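Home | Projects | People | Newsletter | Contact

Clutter helps: first numbers from the Lareo laundry study
July 11, 2021 – by the Lareo newsletter desk

We finally have a result to share from the clothing work, and we're pretty excited about it! The question was simple. If you teach a robot arm to pick up clothes from demonstrations, should the practice bins be tidy or messy? Most of us guessed tidy. Wrist camera views from the work:

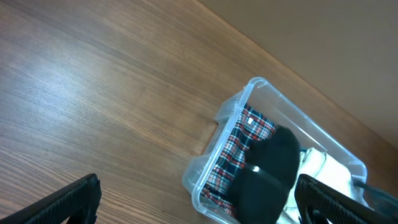
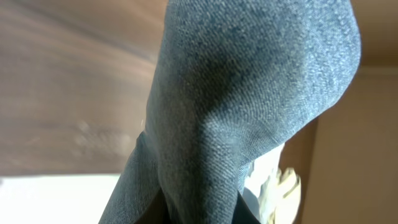
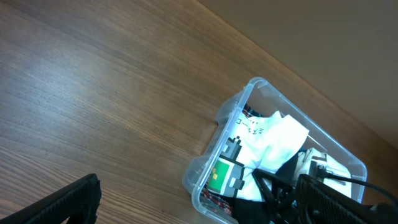 We trained two versions of the same grasping policy, each on 3000 recorded picks. One set used a single garment at a time, laid flat. The other used mixed bins, with layers on top of layers and sleeves going wherever they liked. Then we tested both on 189 bins packed by people from the Clalon project down the hall, who were told to fill them the way they would at home (they took this very seriously).

The policy trained on messy bins came out ahead by 17 percentage points on first-try picks. What surprised us more is where the gain came from. We expected it in the full bins, and it did show up there, but the messy-trained policy was also better with just one piece of clothing left. Our best guess is that it learned to look for a fold it can pinch – the tidy version kept going for the middle of the cloth, even when there was nothing there to grab.

Dark fabric on dark fabric is still hard. Both policies sometimes closed on two garments at once, and the wrist view doesn't help much when cloth fills it edge to edge. The Amiria group has lent us their code for guessing layer boundaries from shading, and early runs look promising, though 36 trials is too few to brag about.

Next up is a repeat of the whole thing on the second arm at the Lockyer building, with towels and bedding added. If that holds up we'll release the recordings in November, failed picks included. Those may be the most useful part!

Recent items
Amiria: finding layers from shading
Clalon reading group, summer list
Moving day at Lockyer
Why we keep our failed picks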